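4.2 Tabletop trials of the Zinelier hand kit

The Zinelier kit is sold as a pair of multi-fingered hands with wrist adapters, a power unit and a licence for the Grollby control software. The maker states that it can be fitted to most light research arms without changes to the arm itself. We bought one kit at list price in July and fitted it to the two-armed platform used in Section 3. Fitting took two people one working day, most of which went on routing the cables so that the wrists could turn through their full range.

Each trial consisted of a single reach into or towards an object on a table, followed by a lift and a return to the start pose. Objects were household items of the kind found in a kitchen or office. They were not fixed to the surface, and the rest of the table was left cluttered, as the supplier's brochure claims that the kit needs no cleared workspace. Lighting was not controlled. The operator chose the target and the software chose the grasp.

We ran 910 trials in total. The first 100 were used to set the finger force limits and are left out of the results. A trial was stopped by the operator if the hand pressed on a container for longer than 6 seconds without closing. This rule was added after early runs in which the controller kept pushing down after contact, a fault also found with the older Seok hand on the same arm.

Small objects inside bowls were the hardest class. The fingers must enter past the rim, and the hand then hides the target from the head camera, so the last part of the reach depends on the position stored before entry. The software offers no means of correcting this position from finger contact. Of the trials stopped by the operator, 73 were of this class. Figure 4 gives the layout for one such reach, with the right hand in the white bowl and the left held open and clear of the table.
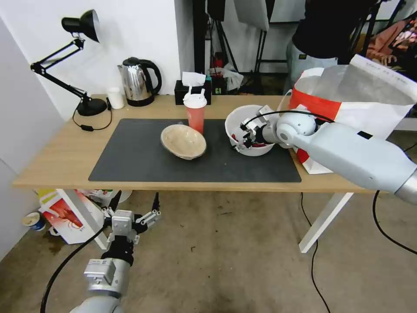
Figure 4. Right hand lowered into a bowl containing a small red object. Other items are left in place on and beside the mat.

Noémie Hoarau, commenting on a draft of this section, objected that stopped trials should not be scored as failures of the hand, given that the stored position comes from the software and the two can be bought apart. We accept the point in part. Buyers at Narkbridge and elsewhere have paired the hands with their own controllers, and our figures say nothing about those set-ups. The kit under review is sold with Grollby as the default, however, and it is scored here as supplied. Stopped trials are listed in a separate column of Table 5 so that readers may leave them out.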